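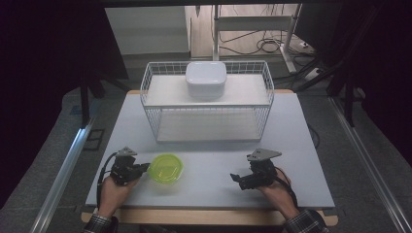 We finally have a number for the handheld gripper idea, and I've been grinning since October! Miłosz Kalinowski and I collected 146 demonstrations of tidying tubs onto a rack, all by hand, then trained Kokuron on the lot (two days on the old machine, fans howling). It managed 71 per cent on tubs it had never met. I'd have been happy with half!

The failures are mostly lids. It comes in a touch high, pinches the rim and lets go too soon. Czesław Szulc thinks our two grippers drift apart in the tracking, so we're redoing the calibration before we collect any more. Plots to follow once I've fixed the axis labels.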